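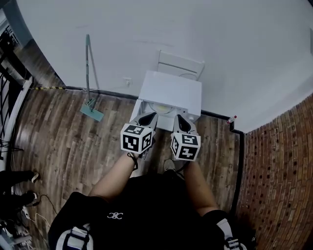
Does a pet litter box or a robot vacuum dock need cleaning even when everything inside it looks fine?

Sooner than you'd think! Whatever white box you keep down on the floor (a dock, a feeder, a fancy litter box, a little humidifier), the part that opens gathers the most gunk, and it does it in the corners where you never look. Mine gets a going-over every 12 days now, and I still find fluff.

So this month I'm on floor-level cleaning, which I realize is not the most glamorous topic I've ever picked, but I got more mail about it in June than about the whole pantry series, so you asked for it. Unplug first, please. Then pull the front out gently, lift out whatever is meant to lift out, and carry it to the sink. Warm water and a drop of dish soap. I used to use the Endano spray on everything and it left a film that dust just loved - back to plain soap I went, and I haven't missed it.

Slots and vents get a dry paintbrush, one of the cheap ones, the softer the better. Brush down, and put a sheet of newspaper underneath or you'll be doing the floor twice (ask me how I know). A wet cloth only pushes the dust further in. 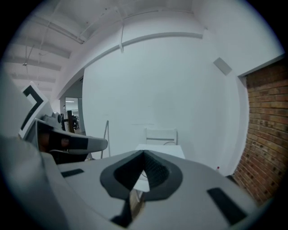

Give the removable parts a couple of hours on a dish towel before you put them back, upside down if they're bowl-shaped. I was impatient with ours over in the Trullstead place and slid it in damp, and the smell took 3 days to go away. While everything is drying, do the patch of floor where the thing normally sits. A flat mop is perfect for this, wrung out hard if you have wood floors, and get the strip along the wall too, it's always gray.

A reader on Witkowska Street wrote in to say she lines the drawer of hers with a paper towel and swaps it every 2 weeks. I tried it and I like it, as long as the paper stays clear of anything that moves. The brush set I use is the Purkico one, by the way, 21 pieces, of which I've used maybe four. Next time I'm doing the backs of radiators, so send me your tricks before I bend another coat hanger.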